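Virkero Planning Software: Frequently Asked Questions

Last revised 2019-02-01

Which tasks does the planner support?
Virkero plans sequences that combine opening, reaching in and placing. Each container in the workspace is registered by the square marker fixed to it, and the planner works from the poses of those markers.

How is an open drawer represented?
The drawer is modeled as a sliding joint with one marker on its front panel. When the arm reaches down inside, the drawer walls are treated as obstacles and the rail at the front of the table as a fixed boundary. 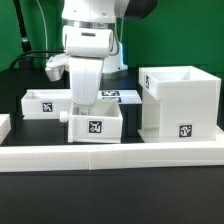
Eduard Kolář asks whether a plan has to be discarded when a marker is hidden for a moment. It does not. The perception module holds the last accepted pose for 500 milliseconds and then requests a new one before motion continues.

Can two arms share one workspace?
Yes. Each arm must have its own entry in the configuration file. The second arm is checked for collisions even when it has no task assigned.

How many attempts does the planner make?
The default is 40 attempts per motion. Users may change this value in the settings panel.

Where should errors be reported?
Please send the log file and the configuration file to the Jornberg support desk in Pirkedville. Reports on release 353 and earlier are accepted until September.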